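Ticket 47: Retholm worktop, grey marks by the chopping board

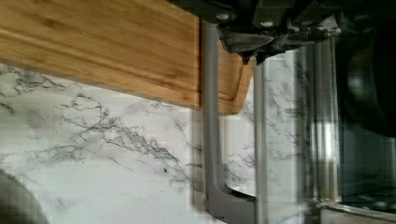

Page 2 of 4

Status: open
Product: Retholm, white marble pattern
Logged: Dec 30, 2023

Customer reports grey marks on the worktop near a large bamboo board. Fitted in April. Wants to know if it is staining or part of the pattern.

Reply 1
The branching grey and charcoal veins are the pattern. So are the paler ones further out. The small dark speck could be a crumb or part of the surface - please wipe with warm water and a drop of washing-up liquid, leave for 30 minutes, then check again.

Customer
Wiped twice. Veins the same. Speck still there, I think. Board was oiled with Britness.

Reply 2
Please lift the board and wipe underneath for oil. Do not use a scourer. If the speck catches a fingernail, tell us and we will pass it to Loda.

Awaiting customer.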